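Notebook, loan-loss working group
November, started after lunch, finished with the second pot of coffee

Well, I promised Casimiro I would write this up properly while it was still fresh, so here goes, and apologies in advance to anyone who has to read my notes on provisions twice. We spent most of the morning on the Carnov loan book, trying once more to work out why our rebuilt loss figure for the half year will not sit still. Every time we think we have it, somebody changes a collateral assumption and the whole thing wobbles again.

What we had at the start: a sample of 200 corporate loans, each with its rating history, the collateral file and the bank's own provision. Yolotzin has cleaned these up beautifully (thank you, Yolotzin, I know the date fields were a nightmare). Of the 200, she marked 55 as having moved down at least one rating grade during the period. Those are the ones we care about.

Run 1. Plain method, collateral taken at book value. The total came out well under what Carnov booked, which surprised me a little. I had expected us to be close with the simple version and then drift away as we got fancier.

Run 2. Same loans, collateral cut by 20 percent across the board. Much closer, but for the wrong reasons, I think. The real estate loans now look far too gloomy and the trade finance ones hardly move. Casimiro pointed out that a flat cut punishes the borrowers who pledged the most, and he is quite right, so I have written FLAT CUT = BAD on the whiteboard where I will see it.

Run 3. Cut by type of collateral, using the table Campos sent over in the spring. Buildings, stock, receivables and guarantees each get their own figure. This one I like. The real estate group calmed down and the total landed between the first two runs. There are still a handful of loans where our number and the bank's are miles apart, and nearly all of them are guaranteed by a parent company outside the country. I spent a good hour on these and came away with more questions than I went in with.

A word on the foreign currency loans, as I keep forgetting to put it down. The borrower earns in one currency and owes in another, so when the exchange rate slides the debt grows in local terms even if they have paid every installment on time. Our rating step does not see this at all. Yolotzin thinks we should add a simple flag first and see how many loans it catches before we build anything clever, and I am happy to go along with that - we have built enough clever things this year that had to be taken apart again.

Things to do before the next session

- Ask Carnov for the guarantee letters on the foreign-parent loans. Casimiro has the contact and is much more polite on the phone than I am.
- Rerun the third version with the discount rate fixed at the original contract rate. I used the current rate by mistake on part of the sample and only noticed while typing this.
- Move the collateral table out of my spreadsheet and into Standeck, where everyone can get at it and I can't overwrite it.
- Check the 80 loans with no rating change at all. It seems like a lot for a period like that one, and I wonder if some of the reviews were simply never done.

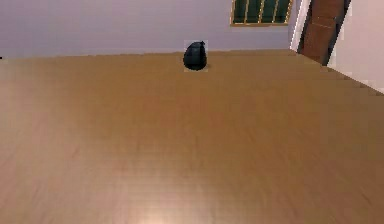
Loose ends

Jekero is still sending us the monthly arrears file with the columns in a different order each time. I have written a small check that stops the import if the headings don't match, and it has already stopped it twice, so please don't switch it off.

Yolotzin asked whether we count a restructured loan as impaired from the day of signing or from the first missed payment. I said signing. Casimiro said it depends on the terms, and we went back and forth for a while - I'll look up what we did for the last book and put it on the next page.

Loss working group notebook | Questions to Casimiro Olmedo or Yolotzin Gallegos | Internal use | Back to top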